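Home News Press Room Contact

Longo Questions Jindcombe's "Quiet Street" Numbers

BRESESAU, 2020-10-05 - Longo, the tenants' group for the Fakik district, asked the city today to hold off on making the Jindcombe night traffic ban permanent.
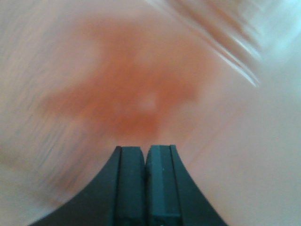
One Fakik tenant wrote to Longo that she sleeps no better than she did before the ban, and that the trucks now idle under her window instead of on Jindcombe Road.

The city says noise complaints fell by 20 percent in September. Its report rests on 169 survey replies, from a mailing sent to 3,000 homes. Longo would like to know who answered, and why the streets next to the ban were left out.

"We have been told this is a success - we would like to see it measured first," the group said in a statement.

Longo is asking for sound readings on both sides of the ban line, taken at night, and for the raw survey replies to be made public. The city has set aside around $2,000 for further study. Longo doubts that will cover it.

Written comments may be left at the Longo office in Fakik.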